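Search this site Go Advanced search

Curtain Robot FAQ: Setup, Upkeep and Repair
By Guðlaug Hedegaard
Updated in May

I look after the two-armed machine at Ulludgate, where its main job is opening and closing curtains. Dritton, which sold us the service plan, has its own FAQ. I found it cheerful and short on answers, so I wrote mine.

Is it ready to use out of the box?
The sales sheet says so. Ours took 18 working days before I would leave a shift to it, and most of that went into grip settings and where to park the base. If your supplier promises less, ask which curtains they tested on.

What grip force should I set for sheers?
Start at the lowest setting that holds the cloth through a full pull, then stop fiddling with it. The Dritton default was too high for us and left creases that didn't hang out overnight.

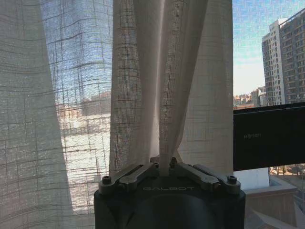
Grip settings are where most of the bad advice gets handed out, and the worst of it is that more force means a safer hold. On an open-weave sheer you want a gathered fold between the fingers, pinched so the cloth funnels into a tight pleat, and you want it hanging freely above that point. A single layer at the edge slips. Once you have a fold like that, drop the force a step and try the pull again. I do this whenever the curtains come back from washing, whatever the manual says about settings being permanent.

Do I need the Oddsson fingertip covers?
They're sold as a must. I ran them for a while on one arm and bare pads on the other and couldn't tell the difference in the cloth. The covers did collect lint faster. Wipe the pads with a dry cloth before each session and keep your money.

How often should the finger linkages be checked?
The schedule says every 1000 cycles. I don't trust a count that treats a light sheer and a lined drape as the same work. Power down, lock out, then move each linkage by hand and feel for play at the pivots.

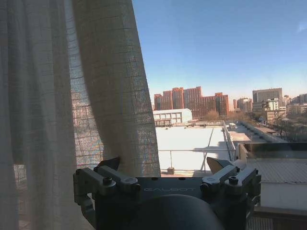
If there is play, tighten the screws on both sides of the gripper, even if only one feels loose. Fix one side alone and the fingers close off-center, and then you spend a morning blaming the software. Mark each head with paint so you can see at a glance whether it has crept. Threadlocker is fine in small amounts — small meaning one drop.

Does bright sun upset the cameras?
Dritton says no. Our failed grasps bunch up on clear mornings, which I take as a maybe at best. Keep the lens glass clean, and log the time of day with every fault. Without the time, the log is useless to whoever reads it next.

What about the Flalter calibration add-on?
It saved us one step out of a long routine. Ask for a trial before you pay for it, and run the trial on your own window. 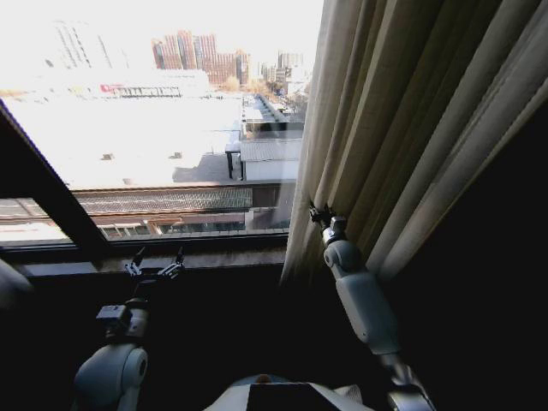
Should both arms be recalibrated if only one has been repaired?
Recalibrate both. The repaired arm gets the full routine and the other gets the short check, which takes 2 minutes. Skip the short check and you have no way of knowing whether the arms still agree on where the window is.

Who can open the wrist housing?
Under our plan, only the Dritton technician. I have watched it done and it did not look like sorcery, but the warranty is void if the seal is cut. Book early. Ours comes on a Tuesday or doesn't come.

Can I leave it running unattended?
The brochure says you can. I don't, and I won't until I've seen a fault log with nothing in it that needed a hand on the stop button.

Last updated: May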